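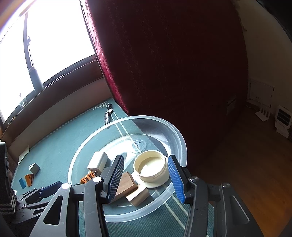
Home | Issues | Authors | Subscribe | Contact
Print this article | E-mail to a colleague
Shares 8 | Comments 5

3. How households talk about washing up

We had gone into the Britcombe interviews expecting to hear mostly about water bills, and we did hear a fair amount about them, but what people really wanted to tell us about was their mothers. Again and again a question on how long the tap runs after supper would lead to a story about a kitchen in another town, and to the way things were done there. We let these stories run – Bo-ram Yang, who led the visits, felt strongly that we should – and they have turned into the heart of this section.

Of the 60 households that took part, most had settled on one way of washing dishes and could not say when they had chosen it. People who washed in a basin (Figure 1 shows one of clear plastic with a thick, frosted rim) tended to speak of it with some affection, and several had carried the habit through more than one move. People who washed under a running tap spoke of cleanliness first and convenience second, and they were often a little surprised to be asked.

Figure 1. A round, translucent plastic basin on a teal-green mat.

The disagreements inside a single home were just as interesting to us. Kedir Hailu's earlier work in Zundska found that couples rarely argue over who washes, but will argue for years over how the rinsing is done, and our own notes bear him out very nicely. In 8 of the homes we visited in July, two adults gave us quite different accounts of the same sink. We come back to these homes in Section 4, where the meter readings are set beside what each person told us.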